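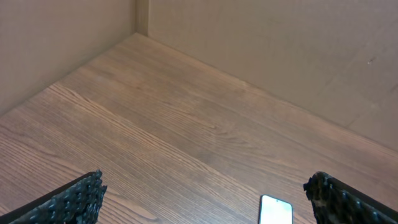

Purkum publishes handling rules for robot arms, and they run long

Purkum, the shared test shop best known until now for its parking dispute, has put out a set of house rules for anyone running a robot arm on its benches. The document is 53 pages. An earlier draft, passed around in November, was 12, and people who read both say they miss the short one.

The rules cover small table-top picking, the sort of work where a two-finger gripper reaches into a walled-off corner and takes hold of something a person would pick up without looking. Most of the early chapters deal with what happens before the arm moves at all. Operators must open the fingers fully, check the pads for wear and missing nubs, and write down the state of the work surface. "Clear" is no longer accepted as an entry. It has to say clear of what.

Phones get a chapter to themselves. Any handset used as a test item has to be entered by name on the run sheet, and closing speed is held to 25 percent of the arm's limit until the first clean grasp. Personal phones are banned as test items, a rule that Tobias Strickland, who edited the document, describes as "written from experience, and I would like to leave it there."
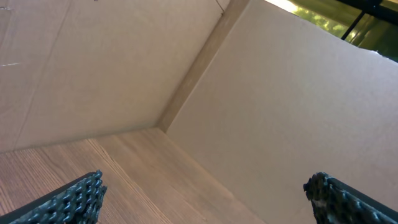 Lighting was the hardest section to agree on. Trinavell, which rents bench time at the shop, wanted daylight shut out entirely, on the grounds that a run made in the morning should match one made after lunch. Escobar, which also rents bench time and has the better view, did not. The compromise lets windows stay uncovered as long as the operator logs the conditions at the start of each run and again every 60 minutes. Both firms have called this a win, and neither sounds pleased.

Cardboard enclosures survive. A proposal to require rigid walls was dropped after Strickland asked who would be paying for them. Cardboard may be used on any bench provided the corners hold square, and a panel that has been creased or scuffed can stay in service if the marks are noted. There are two pages on how to note them.

The rules apply to new projects right away. Flillton, whose own bench guide was borrowed for nearly half of the text, has been thanked in a footnote on the last page. The footnote misspells its name. A corrected version is expected, and Strickland says it will be shorter. He said the same thing about this one.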